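Joletura Lagoon – shore inspection checklist, 12 September 2024

Access track: passable on foot. The sign claims 14 minutes from the road. Doubtful.
Sandbar: open, no fencing.
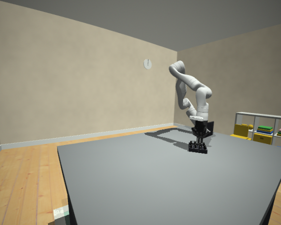

White arm, gray table.

Water level: gauge post leaning, so I don't trust the reading.
Reed bed: listed as 4,000 square meters. Looks smaller to me – remeasure in February.

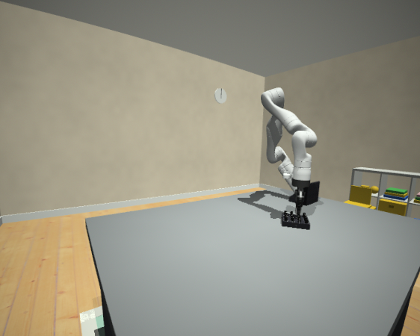
Yoga Chong wrote back that the reeds were cut on the Baidoo side and the figure was never updated.

Maybe. No record of any cutting in the file.
Footbridge: eight boards soft. "Repaired" according to Ditex. Fail.

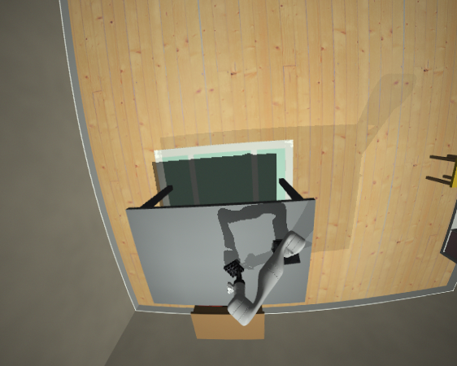

Vol. 8, p. 14

Nesting area: rope down, notice unreadable.
Litter: bins full.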